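Fruit on the table: a morning with the Lellerside swap
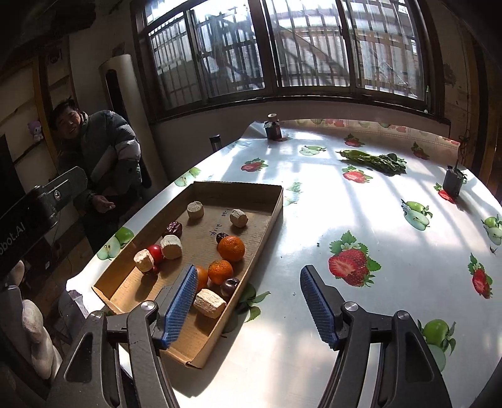 When is the best time to turn up to a fruit swap?

Early, in the first half hour, while the soft stuff is still there.

So said the woman who runs the Lellerside one, anyway, and she was half out the door when she said it. I had been told nine o'clock Friday. Got there at ten to, kettle already boiled once and gone off again. She didn't want her name used, "everybody round here knows who it is and the rest don't need to", so no name.

The swap is simple. You've got too much of something, you bring it. You take something you haven't got. Money doesn't come into it apart from a jar for tea. It has been going since she moved across from Drumside and found herself with a backyard mandarin tree that would not stop.

"I gave them to the neighbours till the neighbours stopped answering the door," she said. "Then I put a table out."

One table. It's now the kitchen, the back verandah and a trestle down the side of the house in good weather. Last season she wrote down everything that came through, pieces not kilos, in an old Drunex desk diary — 3,128 pieces of fruit by the end of August, and she gave up on grapes because who is going to sit there doing grapes.

I asked about the trays. She uses shallow cardboard ones, and a lot of people who come for the first time think they're meant to hold one kind each. They're not.

"Mixed is the point. If I put out a whole tray of oranges you walk past it, you think oh, oranges. You put three mandarins in with a plum and a couple of dried dates and people stop and have a look. They pick it up. They ask what the date is."

The dates are jujubes. Dark red, wrinkly. A family two streets over dries them and brings a bag every few weeks, and she was slow to get the hang of them herself. "I thought they'd be like the sticky ones at Christmas. They're more like apple that's been left in a pocket. In a good way. I put them in porridge now." She simmers them with ginger too when anyone has a cold. How much ginger? "A thumb. Whoever's thumb."

Cherry tomatoes also count as fruit, this has been argued. She lets them in. Capsicums no.

The corky beige blocks that share the tray with the fruit, she likes those. Different sizes, most of them round. "They break it up. The kids stand them on end and build with them and then the mum has time to look at the plums." She wouldn't be drawn on wether they do anything for the fruit. "They look nice. Can't a thing look nice."

And the tablecloth. It's oilcloth, white and shiny, strawberries and green apples all over it, and she is fonder of that cloth than of most people I think. Bought off the roll at a shop called Barajas, which sold buttons and curtain hooks and has since shut. She got two lengths because the woman cutting it was chatty and kept going.

"Wipe it and it's done. I had a proper cotton one before, my mother's, and one cherry finished it. One."

Does she mind a busy pattern under all that real fruit? A bit of a laugh at that. "Little ones try and pick the strawberries up off it. Every single time. I'm not getting a plain one."

We had to stop there, somebody at the side gate with lemons. Back after a few minutes, minus the lemons, she'd sent them straight to the verandah.

On what goes wrong. Plums, mostly. People bring them a day late. She checks by the stem end, presses with the side of her thumb instead of the tip, and anything that gives goes in a pot on the stove the same afternoon. Mandarins she goes by weight in the hand. "A light one is dry inside, doesn't matter how orange it is. Big puffy ones are the worst for it. Give me a small heavy one." Tomatoes never in the fridge, she was quite firm, and never underneath anything.

She moves the trays twice in a morning as the sun comes across the table. Everything that's been out the whole time gets turned over and looked at, and the soft ones come forward so they go first. She did this while talking to me, without looking down much.

What about the leftovers? Some go home with whoever is last. The peel she keeps. Mandarin peel dried on the oven rack with the door open a crack, then in a jar, then in everything — tea, stew, the rinse water for the floor. I was given a jar to smell. It smelt terrific, I can't do better than that.

Numbers have crept up. The mailing list, which is a group text really, is at 218, and on a normal Friday she sees 16 or so faces, more if it's stone fruit. In the week of the big apricot drop somebody turned up with 480 of them in the back of a station wagon and wanted to know where to park. "I said park at home, bring me a bucket at a time." They were all gone by the Sunday regardless. She still has jam.

I wondered if she'd ever move it somewhere bigger. The hall at Drumside has been offered, free, with a proper sink. She made a face.

"It's got no morning light. You want to see fruit in the light. And I'd have to carry the cloth."

Would she charge? No. Would she let someone else run it for a week while she has a break? Long pause, tray moved a few centimeters to the left.

"They'd put all the oranges together."

By then it was gone half past ten and I'd had two cups and a mandarin (small, heavy, very good). I hadn't brought anything to swap, which she had noticed and was being polite about. Next time passionfruit, I've promised.

Lellerside swap is Friday mornings from nine, side gate, bring your own bag. If the gate's shut knock on the kitchen window. Lemons she has enough of.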